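23/03/2019
Cekura, cloth set, notes from the bedroom at Te Moana

Continuing from the kitchen set. The aim for today was only dark clothes on a bright bed, because the policy from the last training still confuses a black garment with its own fingers. Clem thinks the problem is the depth estimate, I think it is simply that we never gave it enough black cloth. Both can be true. We agreed to collect first and discuss after.

We closed with 131 episodes accepted. One episode is: approach, grasp, one fold, release, retreat. If the operator needs a second fold, it is saved as a second episode with its own start. I know that Giorgia Guerra prefers the long ones for her planner, but the long ones are very hard to cut cleanly afterwards, and in the kitchen set I lost a whole evening to it.

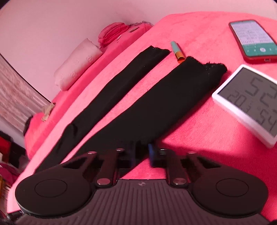

The start position matters more than I believed before. When the operator begins with the gripper already low over the cloth, the learner sees almost no approach and it copies a kind of hesitation. So from the middle of the session the rule was to begin high, wait one breath, then go down. The second rule is for the small things on the bed. The phone in the red case and the white thermometer stay near the ends of the black cloth in part of the episodes, and the operator has to work without touching them. Clem wanted them away completely. I want to keep them, as a real bed has such things on it, and the model should learn that a screen is not something to fold. The thermometer is also useful for me: the line with 20.3 can be read in the view, so I copied this value into the session sheet and did not need to walk for it.

Speed: still too fast. The Bimell tracking is good up to a normal hand speed, but on the retreat everybody pulls back quickly, me included, and the last part of the trajectory gets a jump. I cut these at the jump. We should put a short pause after the release in the instruction sheet, in bold letters.

Length: I set the limit at 900 frames for one episode. Anything longer was usually a person thinking, and thinking is not a good example to learn from. Five episodes went over the limit and I removed them by hand, they are not included in the total.
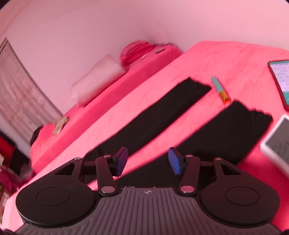

Black trousers laid out diagonally, fingers open, nothing between the pads in this view.

Label for the garment: please write "trousers", not "pants". In the last set we had both, and Enside made two classes from it without any warning. I have merged them now, but the old export on the shared disk is still wrong and should not be used.

About the grasp itself. With thick cloth the fingers should come from two sides and let the material gather a little between the pads before closing. If you close on a flat layer you get only the blanket, or the blanket together with the garment, and then the whole bed surface moves. I have kept about 400 frames of this fault in a separate folder called "blanket_grab". They may be useful as negative examples, at least for the grasp classifier.
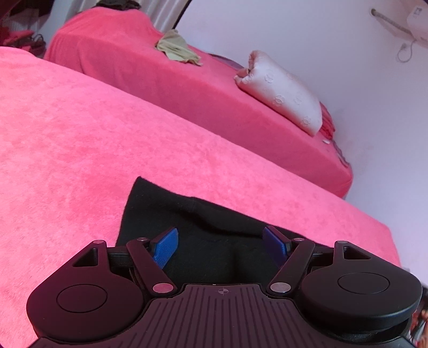

The folder is not balanced, by the way. Most of the faults come from the right hand operators, from the near side of the bed, and I have only a few from the other side. If somebody trains on it as it is, the classifier will perhaps learn the side of the bed and not the fault. I will write this also in the readme – people copy folders and do not read the notebook.

Light was not controlled. I wrote "indoor, mixed" for all episodes and I am not happy with this, but I have no better word.

To do:
- pause after release, add to the instruction sheet
- delete the old Enside export (ask Clem first)
- repeat with white cloth on the same pink blanket
- check the clock offset again, it was drifting in September and I do not trust it
- send Giorgia ten episodes, not the whole set

For the white cloth I would like a different operator, if possible one who has never folded for us. My own folds are all the same and the model already knows them too well.

Comments (4)

Clem Fairweather: Do not delete the export yet, I have one run still reading from it. Will tell you when it stops. I still say depth.

Giorgia Guerra: Ten is fine. Can you include two where the second fold follows directly, so that I can join them myself? I only need the times to match.

Author: Yes, I will choose two pairs. The times are from the same clock, so the joining should work, but look at the offset before.

Giorgia Guerra: OK. And thank you for "trousers".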